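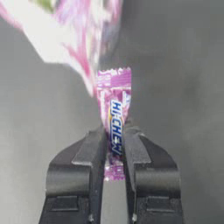 According to Nelu Munteanu, the chewy candy should be counted as a separate family of sweets, and it is a mistake to put it together with caramel or with gum. Other writers on confectionery do not agree with him, and in many books it is still found in the chapter on taffy.

Chewy candy (also fruit chew, soft chew) is a sweet made from sugar, glucose syrup, vegetable fat and a small quantity of gelatin or starch. It is softer than boiled candy and, different from chewing gum, it is swallowed.

Production

The sugar and the syrup are cooked together until most of the water has left. Fat is mixed in while the mass is hot. After cooling on a table, the mass is pulled, by hand or by machine, so that small air bubbles enter it. The pulling makes the color lighter and the bite shorter. Acid and flavor are commonly added before this step. The finished rope is cut into pieces and each piece is wrapped, because the surface takes water from the air and becomes sticky.

Flavors

Grape, strawberry, lemon and green apple are widely sold. Grape chews often follow the taste of the Concord grape, which is not much eaten as fresh fruit in Europe, and buyers there sometimes find it strange.

Regional makers

In Dorkasen the first pulling machine was installed by the Ersoy works, which had 14 employees and sold its chews in paper bags of six. The works later moved to Hoklow, where it made almost 81 tons in a year. Its November assortment, with plum and quince, was continued by the Otora company after the sale.

Storage

Chews are kept in a cool and dry place. Old pieces become grainy when the sugar forms crystals again.

Last changed 25 Apr 2020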